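Learning to Listen for a Living: Sigita Mägi on Court and Hospital Interpreting

10/03/2024

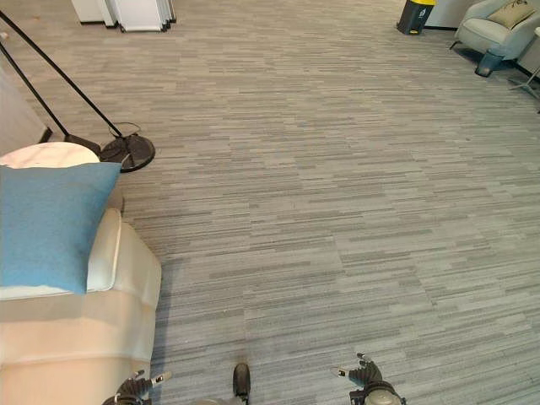
Sigita Mägi did not plan to become an interpreter. She was studying bookkeeping in Cundthorpe when a neighbor asked her to come along to a doctor's appointment and help with the language. She was 19 and had never heard the word for gallbladder in either of the languages she was supposed to be speaking.

"I said 'the small bag near the liver,' and the doctor understood me, and the neighbor understood me, so I thought I had done well," she says. "Then he started talking about the operation and I was lost. I guessed at two things. I still think about that, that I guessed."

She finished the bookkeeping course and worked in the accounts office of a lumber yard for a few years. Neighbors kept asking her for help with appointments and letters, and eventually she signed up for an evening class in community interpreting. She now works for Flornesora, an agency that sends interpreters to hospitals, schools, benefit hearings and the county court. She works between Estonian, Lithuanian and English. Her father's family spoke the first and her mother's the second, and she learned English at school.

Most of her week is medical work. A typical morning might be a prenatal visit, then a physical therapy session, then a phone call to explain a bill. Court work comes less often and pays better, but it takes more out of her.

"In the hospital, people want you to be there," she says. "Even the doctor is relieved. In court you are a piece of equipment until something goes wrong, and then everybody looks at you."

She remembers a landlord case in which a witness used a saying that has no match in English. Taken word for word, it was about a goat and a fence. What it meant was closer to "he was asking for trouble." She gave the meaning, and the lawyer for the other side, who had a cousin who spoke the language, objected.

"He was right to ask. I told the judge what the words were and what the words mean. It took maybe a minute. After that I always tell the court before we start that I might have to stop and explain a saying."

Much of the job is preparation. The agency sends her a booking sheet, and if she is lucky it says what the appointment is for. "Often it just says 'follow-up.' Follow-up to what? If it is kidneys, I want to read about kidneys the night before. If it is a school meeting about a child's reading, that's a different set of words entirely." She keeps her word lists in paper notebooks, sorted by subject, and copies them out again when they get too messy to use. The one for heart conditions is in its second version. The one for dentistry needs to be redone and she has been putting it off.

She also teaches. On weekday evenings she runs the introductory course at the Mwakalinga Center, where she took her own first class. Students come in thinking that the hard part will be vocabulary. She spends the first few sessions on memory and note-taking instead, and on speaking in the first person.

"If the patient says 'I have pain,' I say 'I have pain.' I don't say 'she says she has pain.' New students hate this. They feel silly. One man in the last group could not say 'I am pregnant' without laughing, and I made him say it until he stopped."

The next thing she teaches is what to leave alone. Interpreters are often asked for their opinion, usually in a hallway and usually by someone who is frightened. A patient will ask whether the doctor seems any good. A mother will ask whether she should sign. Mägi tells her students to say that they can't answer, and to offer to interpret the same question for the person who can.

"It feels cold when you do it the first time. But if I tell her to sign, and I'm wrong, I go home and she doesn't get to."

Telephone and video work has grown in the years she has been doing this. Her agency uses a booking and calling system called Skeltero, which she describes as fine. She can take a call from a clinic 100 miles away and be finished before lunch. She misses a lot on the phone, though, including nods, shrugs, and a husband in the corner shaking his head. She asks the clinic staff at the start of each call to tell her who is in the room. Some of them do.

I asked her what people who use interpreters could do better. She had clearly been asked before. Talk to the patient and look at the patient, she said. Stop after two sentences. Don't use the children. She has walked into rooms where a boy of nine or ten had been explaining his grandmother's test results for half an hour.

"The staff say he is so clever, his English is so good. Yes, he is clever. He is also in fourth grade."

The pay is uneven. Appointments get canceled, and cancellations on the same day are paid while those made the day before are not. July is always slow. She does the books for a small bakery to fill the gaps, so the first course turned out to be useful after all. She would like to see interpreters paid for travel time, and she has written to the county more than once to say so. The last reply thanked her for her interest.

The next introductory course is full, but there is a waiting list, and she says people do drop out after the first week. Applicants need to be fluent in English and at least one other language. There is a short spoken test. She will not ask anyone about gallbladders, she says, but they should know the word by the end.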